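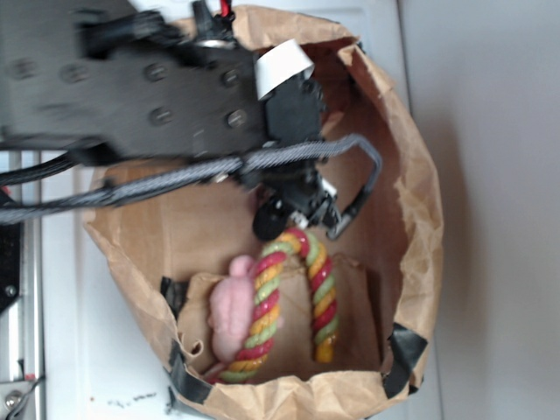
An open brown paper bag with a rope toy inside.

Search this encyclopedia Search Go

Paper bag

A paper bag is a container made of paper, closed at the bottom and usually open at the top, used to carry or store dry goods. Most paper bags are made from kraft paper, a strong paper produced from wood pulp. They are used by grocery stores, bakeries, pharmacies, restaurants and clothing shops, and in heavier forms for flour, animal feed, cement and yard waste. In many homes they are kept after shopping and used again for lunches, recycling, book covers and gifts.

The word "sack" is used for the same object in parts of the United States, especially in the South and Midwest. In the packaging trade, "sack" more often means a large bag with several layers of paper, and "bag" means a smaller one with one or two.

History

Before paper bags were common, shopkeepers wrapped loose goods in sheets of paper tied with string, or twisted a sheet into a cone and folded the tip. Customers brought baskets or cloth bags for anything larger. Handmade paper bags were sold in the early 1800s, but each one had to be cut, folded and pasted by a worker, and they cost too much to give away with small purchases.

Machines for making paper bags appeared in the United States in the middle of the 19th century. The first ones made a simple envelope shape with a narrow bottom. Such bags could not stand on a counter and were awkward to fill. Machines that folded and pasted a flat bottom followed within a few decades, and bags with pleated sides came into use soon afterward. The pleats allowed a bag to be stored flat and opened quickly. The basic shape of the grocery bag has changed little since then.

Paper bags were the standard choice in American supermarkets until the plastic bag came into wide use in the late 1970s and 1980s. Plastic bags took up less room, weighed less and cost less. Paper remained common in bakeries, liquor stores and takeout restaurants. Many stores returned to it after state and local governments began to restrict thin plastic bags.

Materials

Kraft paper gets its name from the German word for strength. The pulp is made by cooking wood chips with chemicals that dissolve most of the lignin, the substance that holds wood fibers together, while leaving the fibers long. Long fibers make a paper that resists tearing. Softwoods such as pine and spruce are preferred because their fibers are longer than those of most hardwoods.

Unbleached kraft paper is brown. The shade depends on the wood, the cooking time and the amount of recycled pulp in the mix. Bleached kraft paper is white and takes printing better, and it is often used for bakery and pharmacy bags. Bleaching adds cost and may lower the strength of the sheet.

Paper for bags is sold by basis weight. In the United States this is the weight in pounds of a fixed quantity of sheets of a given size, and in most other countries it is given in grams per square meter. A light bag for a single pastry uses thin paper, and a grocery bag with handles uses a much heavier one. Recycled fiber is shorter than new fiber, since it has been cut and beaten before, and bags with a high recycled content are often made slightly thicker to make up the difference.

Other materials found in paper bags include:

Paste, commonly based on starch, used for the side seam and the bottom
Twisted paper cord or flat paper strip for handles
Wax or grease-resistant coatings for food
Clear film for windows in bread bags
Thin metal strips at the top of coffee bags, bent over to hold them shut

Manufacture

A bag machine works from a large roll of paper. The sheet is drawn off the roll, printed if needed, and folded into a long flat tube. A line of paste closes the tube along one edge. If the bag is to have pleated sides, called gussets, metal formers push the sides inward as the tube moves along. The tube is then cut to length, and one end is opened, folded over and pasted to form the bottom.

Handles are made on a separate unit and glued to the inside of the top edge with a paper patch. In some bags the top edge is turned over before the handles are attached, giving a double thickness where the load is carried. Finished bags are pressed flat, counted and bundled.

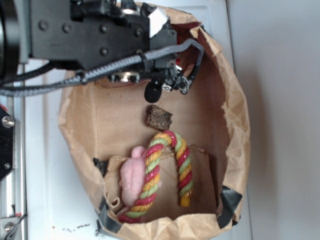
The top of a bag may be cut straight or with a saw-toothed edge. The saw-toothed cut is common on small flat bags and on bags torn off against a serrated blade. Grocery bags often have a small notch at the middle of one side, where a thumb can be placed to separate the two faces and shake the bag open.

The town of Zasemville grew up beside a paper mill and had several bag works in the first half of the 20th century. The largest of these, Cesta, employed 346 people at its height and made grocery bags, flour sacks and hat bags. It closed its hand-finishing room when handle machines were brought in, and later moved all production to a newer site at Bridska. One of the old buildings is still standing and is used for storage.

Types

Flat bags have no gussets and no separate bottom. They are used for greeting cards, candy and pastries.

Pinch-bottom bags have gusseted sides and a bottom that is folded over and glued. They hold more than a flat bag but do not stand well by themselves.

Self-opening bags, often called SOS bags, have gusseted sides and a rectangular bottom. They stand upright when opened. The brown lunch bag and the ordinary grocery bag are both of this type.

Shopping bags with handles are usually self-opening bags made from heavier paper. Handles may be twisted cord, flat paper, ribbon or cotton rope. Bags with ribbon or rope handles are mostly used by clothing and gift shops, and many are still partly finished by hand.

Multiwall sacks are made of several layers of paper, one inside another. They may include a plastic layer to keep out moisture. Those used for cement and other powders are often filled through a small valve at one corner, which is pushed shut by the weight of the contents.

Yard waste bags are large two-layer bags made with a glue that holds up in damp weather. They can be composted along with the leaves inside.

Sizes

Small self-opening bags in the United States are sold by number. A No. 6 bag is larger than a No. 4 and smaller than a No. 8. The numbers began as a guide to how many pounds of a dry product, such as sugar, a bag could hold, though they are now treated simply as size names. A No. 20 bag is used for larger takeout orders and small grocery purchases.

Large grocery bags were long known by the fraction of a barrel they were said to hold. The most familiar is the one-sixth barrel bag, sold as 1/6 BBL. The barrel names remain in catalogs. Dimensions are normally given as width, then gusset depth, then height.

Strength and care

The weak points of a paper bag are the bottom fold, the side seam and the places where handles are attached. Sharp corners inside the bag can start a tear, and a tear spreads easily along the direction in which most of the fibers lie. Paper loses much of its strength when wet. Frozen food, which collects water on its surface, can soften the bottom of a bag on the way home.

Bags are packed with heavy, flat items at the bottom and light ones on top. A bag without handles is generally carried from underneath. Stores that use both sizes sometimes place one bag inside another for heavy loads, a practice called double bagging.

Creases do not seriously weaken a bag unless it has been folded many times in the same place. Rolling the top edge outward stiffens the mouth and keeps it open, and this is often done when a bag is used as a bin or for sorting.

Household and craft uses
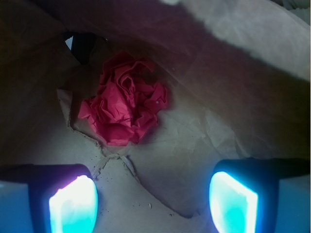 Crumpled red paper at the bottom of a brown paper bag.

Paper bags are used to ripen fruit. Pears, peaches and avocados give off ethylene gas, and a closed bag holds some of the gas around the fruit while letting moisture escape. Mushrooms are often kept in paper in the refrigerator because plastic traps water and makes them slimy. Seeds and herbs are dried in paper bags for the same reason.

Schoolchildren in the United States have long covered textbooks with cut-open grocery bags. Small lunch bags are made into hand puppets, with the folded bottom serving as the mouth. In the Southwest, bags weighted with sand and lit by a candle are set along walls and paths in December. They are called luminarias or farolitos, depending on the area.

Plain bags are also used for wrapping gifts, either cut into sheets or left whole and filled with tissue paper. At Rotich, a street market held each March, stallholders decorate the bags they hand out, and stamped or painted bags from past years are traded among regular visitors.

Environmental effects

Paper bags are made from a renewable material, can be recycled in most areas and break down in soil and water much faster than plastic. Making them takes a good deal of water and energy, and a paper bag is several times heavier than a thin plastic one, so more fuel is used in moving the same number. Comparisons between the two depend heavily on how many times each bag is used and how it is thrown away.

Clean paper bags can go in with cardboard or mixed paper. Bags soaked with grease are usually refused for recycling but may be accepted for composting if they have no plastic lining. Metal strips, ribbon handles and plastic windows should be removed first.

See also

Corrugated box
Kraft process
Tote bag
Wrapping paper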